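## 4. Disposición de las herramientas de mano en el puesto de jardinería

El presente apartado describe la colocación de las herramientas pequeñas y de los mangos largos en el puesto Clollatell, una vez fijada la encimera conforme al apartado 3. Las instrucciones son válidas para la versión básica y para la versión ampliada (referencia 2299).

### 4.1 Comprobaciones previas

1. Verifique que la encimera está nivelada y que los tornillos del bastidor se han apretado por completo.
2. Retire el film protector de la bandeja Kedska. Si quedan restos de adhesivo, límpielos con un paño humedecido en agua jabonosa.
3. Compruebe que ningún mango presenta astillas, grietas ni holgura en la unión con la cabeza.
4. Separe las herramientas de mango largo de las herramientas cortas antes de comenzar.

> **Precaución.** No utilice disolventes sobre las piezas de plástico ni sobre los acabados moteados. El fabricante no responderá de las alteraciones de color producidas por productos no autorizados.

### 4.2 Identificación de los mangos

El conjunto combina mangos de madera clara y mangos con acabado de color. Ambos tipos pueden guardarse juntos siempre que se dispongan en paralelo y sin cruzarse.

1. Coloque en primer lugar el mango de madera, con la veta en sentido longitudinal a la vista.
2. Sitúe a su lado el mango de acabado moteado, de modo que ambos queden en contacto.
3. Compruebe que el reborde donde termina la parte roja queda accesible y no se apoya sobre otra pieza. 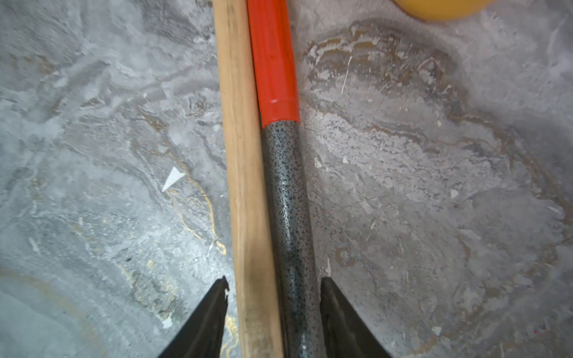

*Figura 4.1. Mango de madera y mango rojo anaranjado y gris moteado, en paralelo.*

> **Nota.** Las variaciones de tono y las vetas más oscuras son propias de la madera y no constituyen defecto. Los mangos de madera se suministran sin barnizar en la serie Kallio; consulte el apartado 6 para su tratamiento con aceite.

### 4.3 Colocación en la bandeja

La bandeja amarilla está destinada exclusivamente a las herramientas cortas. Su capacidad recomendada es de 4 unidades, tendidas unas junto a otras.

1. Apoye la bandeja sobre la encimera. Puede orientarse en diagonal si el espacio disponible así lo requiere.
2. Introduzca primero las herramientas verdes, con las cabezas hacia un mismo extremo.
3. Añada a continuación las herramientas de color gris moteado, paralelas a las anteriores.
4. Oriente todas las empuñaduras rojas hacia el mismo lado. Las más largas pueden sobresalir del borde de la bandeja.
5. Deje el cubo metálico rojo detrás de la bandeja, fuera de la zona de paso de las manos. 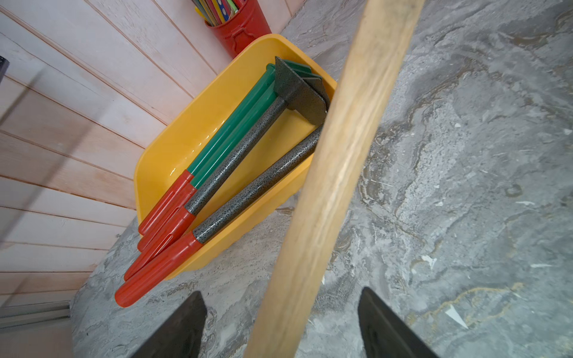
Terminada la colocación, tome cada herramienta por la empuñadura y extráigala sin arrastrar las contiguas. Si una pieza se engancha, retire primero la situada encima y vuelva a ordenar el conjunto.

> **Precaución.** Las cabezas de azada tienen punta. Manténgalas alejadas del borde frontal de la encimera y fuera del alcance de los niños de corta edad.

### 4.4 Conservación

- Elimine la tierra adherida después de cada uso y seque las cabezas antes de devolverlas a la bandeja.
- Revise las empuñaduras una vez al año, preferentemente en marzo, antes del inicio de la temporada.
- No deposite objetos pesados sobre los mangos guardados en horizontal.
- Lave la bandeja a mano. No es apta para lavavajillas.

### 4.5 Piezas de recambio

| Pieza | Referencia |
|---|---|
| Bandeja Kedska | 832 |
| Puesto Clollatell, versión ampliada | 2299 |

Los recambios se solicitan al servicio posventa de Odska, indicando la referencia y el color. Las empuñaduras no se suministran por separado; en caso de rotura deberá sustituirse la herramienta completa.

*Odska. Revisión del 4 de septiembre de 2019.*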